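Sustham Newsletter, October
From the gripper bench

Trying out two-finger grippers in a living room
by Teodor Bucur

Readers of the last number will remember that we had promised to compare grippers outside the workshop. The workshop table is flat, white and kind to every gripper. A family living room is different: there is carpet with a pattern, furniture with carved legs, and the things which must be picked up are mostly thin, soft or transparent. So we prepared one task, tidying small rubbish from the floor into a bin, and we wrote down what we learned. I give the notes in the order of our list and I ask the reader to be patient with my English.

We used a parallel gripper from Galbot, with aluminium linkages on both sides of a black housing and a small camera at the wrist. For comparison we had our own older gripper, the Landus, which has a single motor and thicker fingers with rubber on them. Both were driven by the same controller, the Chiriac board, with the same speed limit. In total we made 100 attempts with the first gripper and fewer with the second, so the comparison is not a perfect one.

1. Thin film and clear plastic

A plastic bag is the worst object for a camera and quite a good one for fingers. The camera sees the carpet through it, and the software wants to grasp a flower from the pattern. Once the fingers are at the correct place, the bag gathers between them and becomes a kind of rope, and then it can be lifted by a small area. We found that the opening before the approach should be wide and the closing should be slow. With a quick closing the air moves the film, and one finger pushes it away before the other one arrives. The Landus closes at one speed only and here it lost most of its points. When clear film is gripped, a part of it can also lie over the linkage itself, so I recommend to look at the inner ends of the links after each few attempts and to remove what has stayed there. 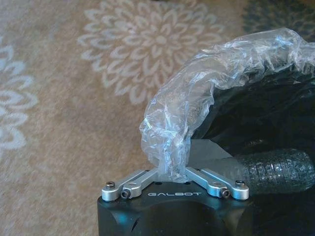

2. Driving to the work and looking ahead

The second point on our list was the view from the wrist during travel. Many people choose the wrist camera by its resolution. For us the angle was of more importance. The camera must see both fingertips, but it must see also enough of the room to know where is the sofa, the table and the bin. If the camera is tilted too much down, one has a beautiful view of the screws and no idea about the furniture.

We tried three angles. The steepest one was good for the last 13 centimetres of the approach and bad for all the rest. The flattest showed us the wall and the painting very nicely, with the fingertips still visible against the rug, and it was the one which the operators preferred for moving about. A low coffee table with curved legs is a useful thing to have in such a trial, for the reason that the legs come further out at the floor than one would guess from higher up. With a flat angle it is possible to see both the apron of the table and the feet below it, and to plan the turn early.

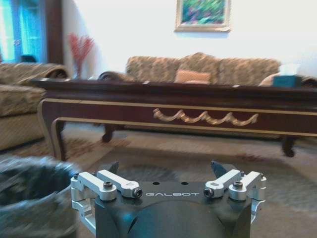
Horațiu Bratu wrote to us after the first draft of this item and he does not agree. In his opinion one camera should never do both jobs, and the time we spent on angles would be better spent on a second camera at the head, with the wrist one left steep for grasping. He also reminds us that the cable of a wrist camera is the first part to break, and that he has changed three of them on his Dronora arm since spring.

I accept the remark about the cable. As for the second camera, we will test it in winter, when the controller has a free port.

3. Blur while the arm is moving

Here I must admit that we had underestimated the question. In the workshop the light is strong and the exposure is short. At home the light is softer, the exposure becomes longer, and when the arm swings the floor turns into stripes. The gripper itself remains sharp, because it moves together with the camera, and this can deceive the operator, who thinks that all is in order with the picture.

The detector is deceived as well. In our log there are 178 detections marked as doubtful, and the largest part of them come from moments of fast rotation. We have now a simple rule in the software: during a turn no new object may be added to the list, and the old ones keep their position until the arm is still again. It costs a little time. It also stopped the arm from going after spots of light on the floor.

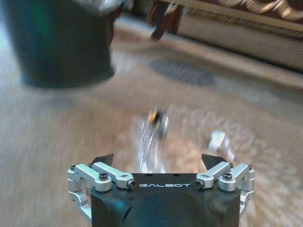
Fingers open, arm in motion: the housing and the screws are sharp, the floor is not.

Some smaller remarks on this gripper. The four large socket screws on top of the links are easy to reach with a normal key, and we could check them between two series without taking anything apart. On the Landus one must first remove a cover. The black fingertips are narrow at the end, which is good for a carpet, where a wide finger catches the pile.

4. The bin

The last part of the task is to release the object above the bin, and a small bin with a liner is a harder target than it seems. The folded edge of the liner changes the outline seen by the camera, and a bin of dark colour gives little information on depth. We ask the operator to stop first with the bin in the gap between the two fingertips and to correct the heading there, before going nearer.
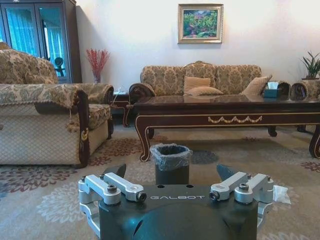 After this stop, the approach is made in a straight line and at half speed, and the fingers open only when the wrist is above the rim. Light film does not always fall when the fingers open. It sticks to one of them, and a second opening and closing is needed. We have put this double movement into the standard program for all soft objects, and the Landus has received it too, with good effect.

For the next number we plan the same task with socks and paper napkins. Anybody who has a gripper to lend for two weeks is asked to write to me at the Sustham office, and please include the drawing of the flange.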